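The Second Life of a Gray Bin

Ask anyone in Prindville where the good stuff is and they'll point you to the old Yau building, where the town's Cosero swap shop has been taking in, sorting and handing back out everybody's bins, boxes and baskets for 16 years. I went in October for one small crate and came home with a car full (I regret nothing).

What I love about the place is how seriously it takes containers. Not the pretty ones with lids and labels, though there are shelves of those too. I mean the big open-topped ones, the kind that sat in a workshop for a decade and got scraped by everything that went in or out. There were 100 of them on the sheet the day I visited, stacked by size along the back wall, and people were digging through them like records.

A worn bin tells you a lot before you buy it. Run a hand along the rim first, because a rough edge will snag every sweater you own. Then look at the corners, and press on the floor with your palm. Paint is the last thing to worry about! Flaking looks awful and sands off in an afternoon, and a coat of Trimum primer will hold a new color on nearly anything.

Size matters more than looks. My own rule is that a bin for cloth should be wide enough to see everything at a glance, with walls that slope outward so your arm goes in easily. Rags, napkins, scarves, dust cloths - they all vanish in a deep, narrow box. In a wide one they stay findable, even if you toss them in without folding, and tossing is how most of us do it.
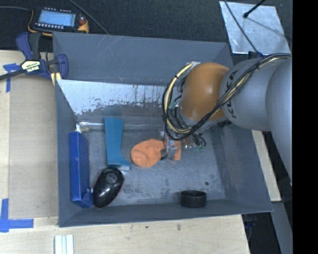 Dana-free advice is the best kind, according to the shop's notice board, where regulars pin their tips without signing them. One wrote that she never repaints the inside of a bin, only the outside, and that after 12 winters of mittens the scuffs don't bother her a bit.

I'm coming around to that. A gray floor with cloudy smudges and a bit of flaking up the far wall still holds an orange cloth perfectly well, and a bright color is easy to spot against it. My big one now lives on the table by the back door. I gave it 2 coats on the outside and left the rest alone.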